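Section 4. Setting Up the Folding Table and Fan in the Laundry Area

This section covers placing the Potau square table near a washing machine, covering the top, and adding the Trenditz pedestal fan. Assembly of the table legs is in Section 3. Do not start here until all leg bolts are tight.

4.1 Choosing the spot

1. Pick a level part of the floor. If the room opens to the outside, keep the table clear of the doorway.
2. Open the washer door all the way and mark where its edge reaches. The table must stand outside that mark.
3. Leave at least 12 inches between the back edge of the table and the front of the washer. More is better if you load from a basket on the floor.
4. Check that cabinet doors next to the washer can still open.

Note: The table is 37 inches along each side. In a narrow room, measure the walking space on the side you use most before you move the table in.

CAUTION: Do not push the table against the washer. Vibration during the spin cycle can move the table and anything on it.

4.2 Fitting the surface cover

The Azimi marble-pattern cover is sold separately (part 321). It fits the square top only.

1. Wipe the tabletop with a damp cloth and let it dry completely.
2. Unroll the cover face down on a clean floor and leave it for a few hours. A cover that has been stored in a cold room takes longer to relax.
3. Turn it over and line up the front edge first, then the right side.
4. Peel back a hand's width of the backing paper. Press down from the middle toward the edges with a dry cloth.
5. Continue a little at a time until the backing is off.
6. Lift and press again if a crease forms. Do this in the first few minutes. After that the adhesive begins to hold and lifting may tear the pattern.

Note: The streaks in the pattern vary from one roll to the next and do not line up with a second cover.

Do not iron on this cover. Do not set down a hot iron, a hot pan or a candle. For ironing, use a board.

4.3 Placing the fan

1. Assemble the fan as shown on the sheet packed with it. Tighten the collar on the pole.
2. Stand the base toward the back of the table, with the control buttons facing you. The whole base must rest on the tabletop.
3. Run the power cord off the back of the table. Keep it away from the front edge and from the washer door.
4. Plug the fan directly into a wall outlet. Do not share an extension cord with the washer.
5. Start on the lowest speed and watch the base for a minute. If it creeps, switch off and check that the table is level (Section 3.6).

WARNING: Never touch the fan plug or the buttons with wet hands. Unplug the fan before wiping the table.

Towels and other hanging fabric must be kept out of reach of the blades. If you dry things on the wall behind the table, turn the fan on low and see how far they swing before you leave it running.

4.4 Small items on the table

The front half of the top is for folding. Keep other items to the back and sides. Round containers with lids, such as the Fakance storage tin, may stay on the table while you work. Close the lid fully, and label it if it holds buttons, pins or anything small.

Do not keep open liquids next to the fan base.

4.5 Cleaning

Wipe the cover with mild soap and water. Dry the edge trim separately, as water left along the band can work its way under the cover. Bleach and scouring powder will dull the pattern.

Check the leg bolts after the first 500 hours of fan use, and any time the table has been moved.
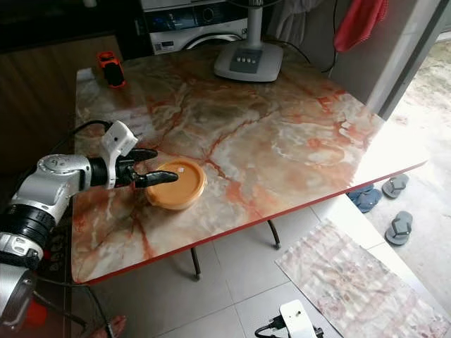
Figure 4-1. Covered table in front of the washer, with the fan base toward the back.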